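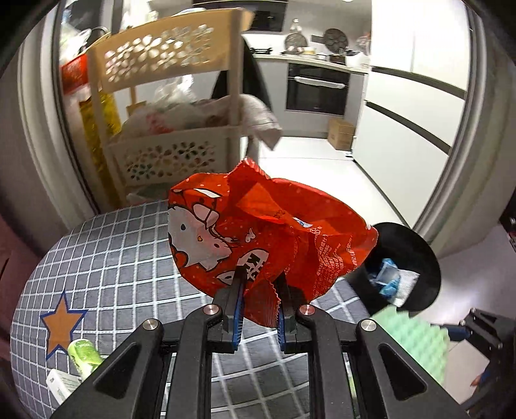 Rumer Round Wastebasket, matte black, with low stand. An open-top bin for the kind of trash a small home makes between meals: snack wrappers, tissues, receipts, the seal off a new bottle. It has no lid and no pedal, so you drop things in from the side of the table and carry on with what you were doing. A puffed-up foil snack bag like the red Hello Kitty one takes up more room than you would think, and a few of those will fill a desk bin in an afternoon. The Rumer is sized to take them. Flatten the bag first and you will get more in.

Sold by Vivport. Item 391.

What it is for

We sell this bin mostly to people who want something near the dining table or just outside the kitchen door, where a tall kitchen can is in the way. It also works beside a desk, a sewing table or a bed. It is meant for dry trash. You can put food scraps in it if you use a liner and take the liner out the same day, but an open bin will smell if you leave them, and for that job we would point you to the Moreira lidded can.

The finish is matte. It does not show fingerprints much. It does show dust and flour, which wipe off with a damp cloth. Dish soap is fine. Do not use scouring powder or a steel pad, as either one will leave shiny patches that can't be polished out.

About the stand

The stand is low, in a light wood color, with a notched board at the front. It keeps the bottom of the bin off the floor, which helps on tile if you mop often. Lift the bin off, move the stand, mop, and put both back once the floor has dried. The stand is not fastened to the bin. If you have a toddler or a large dog you may prefer to use the bin straight on the floor, and it will sit flat without the stand.

The stand comes in one size and one color. It is not sold separately at this time. We have had a number of requests and will update the page if that changes.

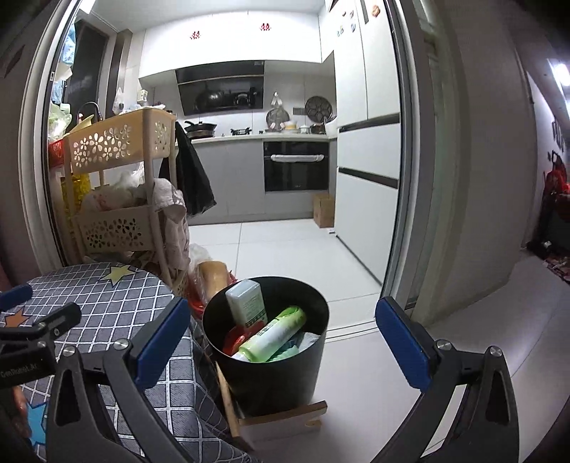 Rumer wastebasket on its stand, on light floor tile, next to a rolling cart.

Liners

Any small drawstring or flat-top bag will fit. Fold the top of the bag over the rim by a couple of inches and press out the air underneath, or the bag will balloon up and take space from the trash. Flinlow small bags on the roll are the ones we stock. One carton holds 80 rolls and is priced for offices and rental units, but we break cartons, and you can add a single roll to your order on the checkout page.

You can also use the bin with no liner at all if it only gets paper. Rinse it out now and then.

Where to put it

Leave enough room on one side to get your hand around the bin when you lift it. Against a wall is fine. Next to a cart on wheels is fine too, but lock the wheels if the cart has locks, because a loaded cart that rolls will push the bin off the stand. Keep it clear of heaters and oven doors. The bin is plastic and will soften with enough heat.

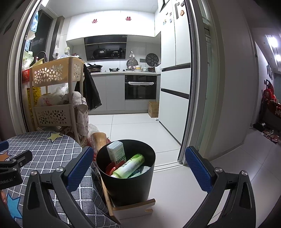 Storage comes up in the questions we get, mainly from customers in apartments who have no closet near the kitchen. The bin is an easy place to keep things together while you are cleaning or moving a room around. A roll, a bottle standing upright and some crumpled paper will all go in at once, as they do in this one, with the roll lying at a slant across the opening. Take the supplies out before you go back to using it for trash, and don't store open cleaning bottles in it. If you already have a rolling cart with baskets, keep the spare bags there, within reach of the bin.

Ordering and returns

Orders placed before noon go out the same day, Monday through Friday. The bin and stand ship in one box. Check the stand when you open it. If the notched board is cracked or has come loose, send us a photo of it along with your order number and we will send another stand. You do not need to return the damaged one.

Unused bins can be returned in the original box. We can't take back a bin that has been used for trash, even if it has been washed.

Bulk orders: the warehouse had 3000 of these in the April delivery and 258 are left. When they are gone there will be a gap before the next shipment. If you need more than one carton, please write before ordering so we can hold them for you.

Related items

Flinlow small bags, roll
Moreira lidded can
Rumer rectangular wastebasket (no stand)

Page updated August 2018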